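Clundel Street Kitchen Changes to Squeeze Bottles in October

The community kitchen on Clundel Street will stop using small sauce packets next month. In their place, every table will get refillable squeeze bottles, yellow for mustard and red for ketchup.
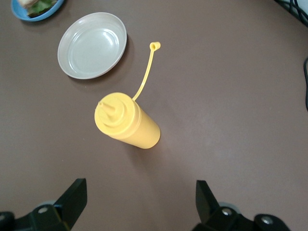 One regular guest wrote on the kitchen's message board that the packets were always difficult to open with cold hands, and that half of the sauce finished on the sleeve. The same guest asked for one thing only: that the small caps stay on the bottles, so the tip does not become dry and blocked after lunch.

The kitchen has already thought about this. The yellow bottles have the tip cap fixed to the main cap with a thin strap, so it can hang open during the meal and be pressed back on the nozzle afterwards. The bottles come from Zirby, a restaurant supplier in the Grolla market hall, and the first order is for 60 pieces. A part of them will stay in the storeroom as a reserve.

According to the kitchen's own records, it served 856 lunches in the last month and used more than 2,000 packets. Many packets were thrown away unopened, together with the paper napkins — this was the main complaint of the people who clean the tables.

The bottles will be emptied and washed every evening. Guests are asked to leave them on the table and not carry them to the tray return, where plates are stacked. Mustard and ketchup will be bought in large containers from Esteban, the same shop that delivers the kitchen's bread.

The remaining packets will not be wasted. There are still 1,000 of them in closed boxes, and they will go into the take-away lunch bags until they are finished. Guests who need a sauce without mustard seed can ask at the counter, as before.

Lunch hours stay the same, from 11:30 a.m. to 2 p.m. The price of lunch does not change.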